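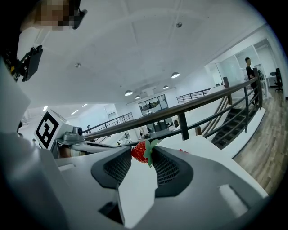
Enley Handheld Gripper Kit: evaluation and purchase questions
Procurement and Equipment Board > End-of-Arm Tooling

ivoros_lab
Posted October 19, 2025

Our department has completed its trial of the Enley handheld gripper kit and is preparing a recommendation on whether to purchase. I am posting our findings for comment before the report is submitted.

The trial covered 700 grasps on soft produce, mainly strawberries and cherry tomatoes. Fruit was inspected by a second staff member after release. We recorded 12 cases of visible bruising, nine of them with operators in their first hour of use. The mesh pads held small fruit well when it was taken across the widest part. Results were weaker when the leaves were caught between the fruit and a pad.

Our reservations concern the service agreement. Replacement pads are sold only in full sets, and calibration is included for the first year alone. I would welcome comments from institutions that have renewed.

Irén Vörös

torkance_user
We renewed in May. The second-year calibration was carried out properly and the unit was returned within the stated period. The fee was 339, excluding shipping. I would regard that as acceptable for a unit in daily use and difficult to justify for one that is used each term.

Murkwood
I must disagree with the bruising figure as a basis for purchase. Inspection directly after release will not reveal damage that develops overnight. Our own protocol requires a second inspection the following day, and our count on raspberries nearly doubled between the two. Was any fruit kept?

ivoros_lab
A portion was kept refrigerated, but it was not inspected on a fixed schedule and I have therefore left it out of the report. The point is a fair one. I will state in the report that the figure refers to immediate inspection only.

n.kovacs
I write on behalf of the Sárközi teaching facility, where two of these kits are in service.

The pads should be treated as a consumable. We replace ours after 400 grasps on wet fruit, and later on dry goods. The supplier's documentation gives no interval, and we have asked in writing that one be added. No reply has been received to date.

Purchasers should also confirm which marker plates are supplied. Our first kit arrived with plates that did not match the tracking software version on the enclosed card. The exchange was free of charge but took three weeks.

Noémi Kovács

Murkwood
The marker issue affected us as well. Request the software version in writing before the order is placed.

torkance_user
I do not share the view that the pads wear so quickly. Ours have gone well past that number without measurable slip. Is the Sárközi facility washing them with detergent? The care sheet specifies water only.

n.kovacs
A mild detergent was used until the spring. We have changed to water and I will report the interval again at the end of the term.

ivoros_lab
Thank you. I intend to recommend purchase of one kit, with the second-year calibration quoted as a separate line and one spare set of pads. The overnight inspection will be added to our acceptance test. Murkwood, would you be willing to share your inspection form?

Murkwood
Sent by private message. Please note that the scoring scale on page two was written for raspberries and will need to be adjusted.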